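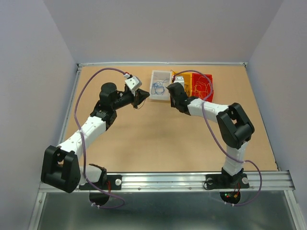
Small Bins on a Workbench: Keeping Them Useful

Small open bins are the cheapest way to keep a work surface clear, and they go wrong in the same few ways in most homes and workshops. They fill up with mixed bits, they drift toward the front edge, and after a while you work in whatever space is left. The tips below cover a bench, a craft table or a kitchen counter.

Where to put them

Keep bins along the back of the surface. You can reach them from a seated position if the table is a normal depth, and the front stays free for the job in hand. Leave a hand's width between the bins and the wall if you want to sweep behind them. If you don't, push them tight against the wall so that nothing drops down the back.

Measure your reach before you settle on a spot. Sit down, put your elbow on the edge and stretch your hand out without leaning. On a bench 67 cm deep, most adults can get to the back row but can't see into a tall bin there. Use low ones.

How many

Start with fewer than you think you need. Two or three will handle most small jobs: one for parts you are about to use, one for parts you have taken off, and one for scraps. Nathalie Baert, who repairs lamps at home, adds a fourth only when she has two jobs open at once, and puts it away the same evening.

Color

A different color for each bin saves reading labels. Pick a meaning for each color and keep to it. Yellow is easy to spot on a wood top and works well for the things you grab most often. Dark bins hide dark screws, so use a light one for black hardware. If somebody in the house has trouble telling red from green, add a strip of tape with a word on it.

Stopping them from sliding

A light bin moves every time you reach into it. Any of these will fix that:

Four dots of removable putty, one under each corner.
A strip of rubber shelf liner cut a little smaller than the base.
A thin batten screwed to the bench in front of the row.

Putty leaves a greasy mark on bare wood. On an oiled or waxed top, use the liner. Dragica Tomić uses the batten on her sewing table and says it also stops pins rolling off the front - hers is 2 cm high.

What goes in

Fill a bin to half its height and no more. Past that you are digging, and the small items end up at the bottom. Standero and Mulley both sell bins with a scooped front, and these are easier to pick from than straight-sided ones. A straight-sided bin is better if you carry it from room to room.

Don't store liquids, glue tubes or open blades in an open bin. Glue tubes leak when they lie on their side. Blades belong in a tin with a lid.

Side and back panels

If small parts keep escaping, put up low panels on three sides of the bench. Pale, matte paint makes dropped pieces easier to find and doesn't throw glare from a lamp. Two thin coats are enough. Let the paint harden for a few days before you lean anything on it, longer in December in an unheated garage.

Cleaning

Empty each bin onto a tray about once a month. Sort what you know, throw out what is broken, and put the unknown pieces in a jar. Wash plastic bins in warm water with dish soap and dry them upside down. For sticky label residue, rub in a little cooking oil, wait ten minutes and wash again.

Wipe the wood top with a barely damp cloth, along the grain, and dry it straight away. Brush out the back corners first with an old paintbrush.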